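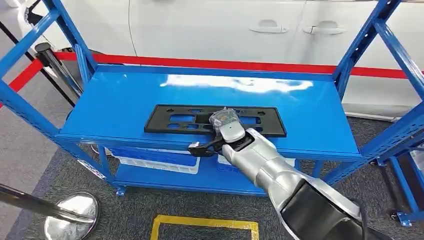 # Hosting a remote panel in Palel

These steps cover a panel with up to 8 speakers and a view-only audience. They apply to the desktop client. The phone client can join as a speaker but can't host.

## Before the call

1. Sign in with the host account and open **Rooms > New room**.
2. Set the room type to **Panel**. A room created as **Meeting** can't be converted later.
3. Set **Audience limit** to 200. The default is 50, and anyone over the limit gets a "room full" page with no queue.
4. Under **Entry state**, set both **Camera** and **Microphone** to **Off** for all roles.
5. Turn on **Green room**. Speakers wait there until the host moves them to the stage.
6. Send speakers the speaker link and the audience the public link. Do not paste both into one message.

If you have a co-host, add them under **Roles** now. The role can be assigned during the call, but the co-host then has to leave and rejoin before the stage controls show up.

## Sound and camera check

Open the green room 50 minutes ahead. For each speaker:

- Check the display name. Speakers can change their own name only in the green room.
- Ask for a full sentence at normal volume. The level meter should stay in the green band. If it reaches red, lower input gain in the operating system, then repeat.
- Have the speaker turn the camera off and on again using `Ctrl+Shift+V` (`Cmd+Shift+V` on a Mac).
- Confirm that the tile shows initials on a gray background when the camera is off. A frozen picture means the client still holds the camera, and the speaker should restart it.

Minimizing the window does not stop video. Neither does switching to another call in a second app. The camera stays live until it is turned off in Palel or the speaker leaves the room.

## During the call

Press **Start stage**, then move speakers over one at a time. Green room audio is not sent to the audience, but it is recorded if **Record all areas** is on. Leave that setting off unless you need it.

For a break, use **Hold stage**. It cuts all cameras and microphones from the host side and shows the audience a title card. Muting each speaker by hand leaves the cameras on.

To remove a speaker's feed at once, select the tile and press `X`. The speaker goes back to the green room with camera and microphone off. There is no confirmation prompt.

## Ending

Choose **End for everyone**. Choosing **Leave** passes the host role to the next co-host and keeps the room open. If there is no co-host, the room closes after 3 minutes, and speakers can be seen and heard during that time.

The recording appears under **Files** when processing is done. Trim it before you share the link.

Last checked July 6, 2018, by Ayana Fikre. Send corrections to Lyle Halvorsen.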